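Home | Forums | Manipulation | Data collection | Search | Log in

Laundry unloading: how many demos before it stops being worth it?
December 2021 | 3 replies | 94 views

rurrego
We are recording teleoperated demonstrations of a humanoid at a front loader for the Clistdale set. Policy is trained on head camera plus joint states. The target is 2,000 episodes. Dark garments are the weak point: black on black gives the policy very few edges to work with, and grasp points wander.

At present one hand does the gripping at the drum and the other stays open off to the left.

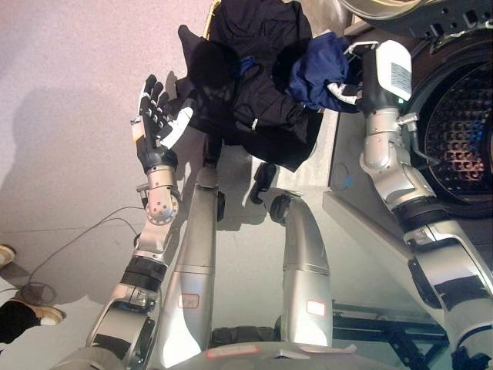
Operators are told to log a failed grasp as a failed grasp and carry on. I would like to keep those episodes in. Saron wants them out.

snegash
I want them out of the first training run, which is a different thing. Mixed quality with no label taught our August policy to hesitate at the door rim.

j_suominen
Then label them. We did it at Leinonen with 2 tags, clean and recovered, and conditioned on the tag. Dropping recoveries leaves you with a policy that has no idea what to do once a sleeve slips.

I would also question the target. Vary the pile before you add episodes. If every load starts from the same heap you are paying operators to repeat themselves.

rurrego
Loads are reshuffled after each run, but the garments are the same. Fair point. I will add tags and split the next batch by fabric colour. Saron can have the clean subset for run one.

Share (3)

Related threads
Joker controller: latency over long cables
Flastanier gripper pads, wear rates
Towel folding, one camera or two?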